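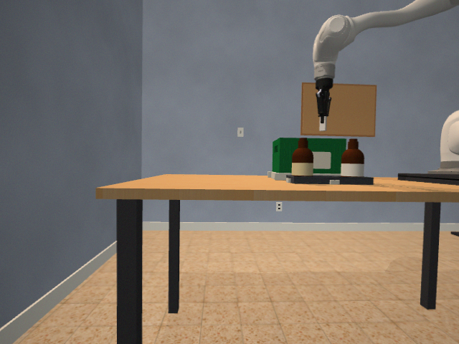

The bottle-handling cell in simulation, as shown to visitors at Wurnley.

Clem Maihi starts the simulation before anyone has found a chair. It is March, the open day at Bredside's Wurnley site has been going for 2 hours, and this is his fourth group.

"People want to see the real arm first," he says. "I make them watch this. It's where we spend most of our time."

Maihi runs a small team working on bottle handling for Rorkau, a bottler that ships in short batches. The software is called Kingi. It sets up a virtual room, puts an arm and some bottles in it, and lets the team try a task 1,000 times before lunch. 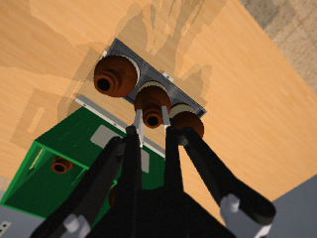 He says the neck is the hard part. A grip that is slightly off center may hold for a moment and then let the bottle swing. "On a real line that's glass on the floor," he says. "In Kingi I press a key and start again."

A visitor asks how many attempts it took to get a grip he trusted. "We logged 3,000 on the first version - and then we changed the fingertips and threw most of that out."
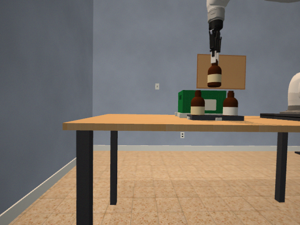
Rorkau's main request was for gentle handling of labeled bottles, and Maihi says that settled a lot of the design early. The customer did not want anything touching the paper. So the fingertips close on the neck, and the cream label around the middle of the bottle stays clear of them while it hangs over the tray. "They'd had labels scuffed before," he says. "That was the first thing they told us."

He would like to run 100 real bottles through by summer. Asked whether he expects to break any, he says yes, and goes to let in the next group.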